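Print this page | E-mail this page to a colleague

# Govasitz Pantry Grasps: README and data card

Hi! I'm the person who looks after this dataset, and most of what you're about to read concerns the thing that went wrong in it. If you only want the folder layout, skip down to "What's in the box". If you've already trained something on the first release and your gripper has been squashing food, please read all of it.

## Short version

Part of Govasitz v1 has bad gripper width readings. The video is fine. The arm poses are fine. The number that says how far apart the fingers are is wrong in 83 episodes, and it's wrong in the worst possible direction: it says the fingers are more open than they are. A policy that learns from those episodes thinks it still has room to squeeze, so it squeezes.

Version 2 pulls the bad episodes out and puts them in their own folder. I didn't delete them, and I'll explain why below.

## Some background

Govasitz is a collection of teleoperated pick-and-place episodes on ordinary pantry items: soup packets, rice bags, instant noodles, boxed crackers, that kind of thing. One arm, one two-finger gripper, one small camera at the wrist. Jolanta Grabowska did most of the driving and I did the rest (hers are better, you'll be able to tell).

We wanted soft packaging because everybody's blocks-and-cups data is very polite. Blocks don't crinkle. Blocks don't have a slippery film that slides over whatever's inside it. The v1 release had 1235 episodes, and I was pretty proud of it, and then we put a policy trained on it back on the arm.

## What happened

It was a little after 4 in the afternoon, and we were running a plain "pick up the noodles" test. The arm came down nicely, lined up nicely, closed on the packet, and kept closing. There was a crunch. Jolanta hit the stop button before I'd even worked out what I was hearing. We got a packet of noodle gravel and a very hot finger motor, and the gripper log said it was holding something a good bit wider than what was between the fingers.

We blamed the policy first, of course. Then we blamed the motor. I spent two days on the motor! I swapped the cable, I reseated the connector, I ran open-close cycles until the people in the next room complained. Motor was fine.

Jolanta was the one who thought to go back to the training episodes and watch the wrist video next to the width trace. She put up the noodle episodes one after another, and it didn't take long before we had a few where the trace just didn't agree with what the fingers were doing.

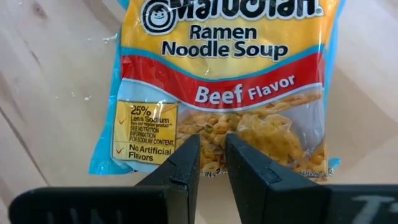 Wrist camera, beef ramen packet, fingertips over the lower part of the label.

A frame like this one is where we'd stop the video and read off the width value for the same timestamp. The tips have a narrow gap between them, so the recorded value ought to be small. If the log claims something close to fully open, the log is wrong, simple as that. We used still frames for the first pass because it's easy to compare two people's notes on a still, and a lot harder to argue about a moving one.

## The cause

The gripper server is a little program called Jistetti, which we wrote ourselves, so there's no vendor to be mad at. When it starts, it closes the fingers all the way, calls that zero, and measures everything from there. That's supposed to happen with nothing in the grip.

If the server crashed and restarted in the middle of an episode, it did its zeroing on whatever it was holding at the time. Close on a packet, call that zero, carry on. It also had an automatic restart (my idea, sorry) so you might never notice there'd been a crash. A second bug then flipped the sign of the correction when the next episode loaded, which is how we ended up with readings that were too big instead of too small. Two mistakes, stacked up, and each one alone would've been easier to spot.

The offset stuck around until the next clean start. Some of the bad episodes therefore come in runs, and an episode with nothing strange in its own server log can still be wrong.

## Safety, please read

The crushed packet isn't the part that bothers me. The force limit in our setup was computed from the same width reading, so when the reading was off, the limit was off with it. Somebody's fingers could've been in there instead of noodles. If your gripper stack gets its force limit from estimated width, check it.

What we changed on our end:

- Jistetti no longer restarts by itself. It stops and waits for a person.
- Zeroing asks for confirmation that the grip is empty.
- The current limit now lives on the motor driver and doesn't look at width at all.
- The stop button moved to the operator's side of the table. It used to be a stretch.

## What's in the box

- `clean/` has the episodes that passed. Train on these.
- `offset/` has the 83 bad ones, with the original readings untouched.
- `checks/` has the frame comparisons, 3241 of them, with both reviewers' notes.
- `logs/` has the Jistetti server logs, messy and unedited.

Each episode has wrist video, arm pose, commanded width, reported width and a one-line text instruction.

I kept `offset/` because a couple of people asked for real sensor faults to test their fault detectors on, and real ones are hard to come by. Please don't mix it back into training. I did try to write a script that repairs the readings, and it works on the long runs and makes a mess of the short ones, so I'm not shipping it.

## Known leftovers

Our check only looks at moments when the fingers are in view and fairly close together. An episode where the gripper stays wide the whole time could be slightly off and we wouldn't catch it. There aren't many like that, but they exist.

Labels are full of glare. Shiny film does what it likes under our lights, and a color-based segmenter will have a bad day.

The tabletop is wood with knots and grain, and it wasn't wiped down between episodes, so expect crumbs. One early model got attached to a dark grain line as a landmark. Crop or augment if that worries you.

Packets got reused until they tore. Late episodes have softer, more broken-up contents than early ones, and the item ID doesn't tell you which you've got.

## Loading it

The loader skips `offset/` unless you pass `include_offset=True`, and then it prints a warning every 1000 steps. Yes, it's annoying. You can turn it off in the config if you've read this far.

If you cached v1 locally, clear the cache first. The episode numbers didn't change, so the old files will load happily and you won't get an error.

## Reporting problems

Open an issue with the episode number and the timestamp, and a screenshot if you have one. Jolanta reads them in the morning and I read them at night. The next release is planned for October and will add a second, separate width sensor so the two can be compared directly.

Related items

- Emlow: wrist camera mounts and calibration notes
- Jistetti changelog
- Avotiņš: bagged and boxed goods, two-arm episodes
- Govasitz v1 (withdrawn, kept for reference)

This site uses cookies to remember your settings. Accept | Manage preferences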